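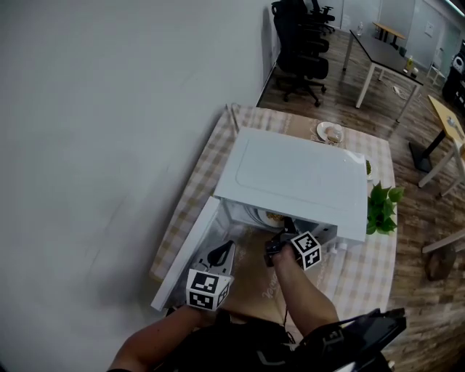 Notes from the build, mostly for whoever picks up the gripper bench after Friday. Zidville shared shop, back room. Will tidy this up later, maybe.

**Cubes**

- Print on matte label stock. Glossy flares under the ceiling lights and you lose half the faces.
- Leave the white margin on. Trim into the black border and detection gets flaky.
- Every face gets its own pattern. No repeats between left and right, ever. Lost a whole evening to that.
- Mount at a tilt so two faces show from above. One face works, but the angle jumps around.
- Check the cube with the jaws deep in something. Microwave is a good test: jaws go in, cube has to stay outside the door. If the cube goes in too, move it back toward the handle.

**Cables**

Thin one, soft jacket, let it hang toward your body. Don't tape it tight to the wrist, you'll yank the plug first time you reach. Enough slack for full arm plus a bit. Hot glue at the connector is fine for a week, then it cracks. Zip tie after that.

**Harness**

Shoulder strap snug before you pick up the grippers. You can't fix it after, no hands. Took mine from the Paquette bag, buckle was too long so I folded it back and stiched it. Ugly but holds.

**Plates**

Hard one. Flat rim plates slide right out of bare jaws. What helped:

1. Rubber strip inside both jaws. Bike tube, cut wide, contact cement, leave overnight.
2. Come in low, under the rim. Not from the top.
3. Door all the way open first, with the left. Half open and you clip it on the way out, food everywhere.
4. Slow. Slower than that.

Cold food only. The printed parts go soft with heat and the tube strip stinks.

Tablecloth: put grip liner underneath or it creeps when you push on the door.

**Logging**

The Nakow script writes a file per run, set it to stop at 2000 frames or the card fills up. Run 335 is the first one with the good cubes, toss anything before it. Trullier mount files are in the shared folder, use the 200 version, the older one has the screw holes to close together.

**Before you quit for the day**

- grippers off charge
- wipe the jaws, crumbs get in the slot
- cubes in the box, not in your pocket, corners round off
- food off the table, plates washed

Still to do: stiffer spring for the right one. Longer strap. Try bowls.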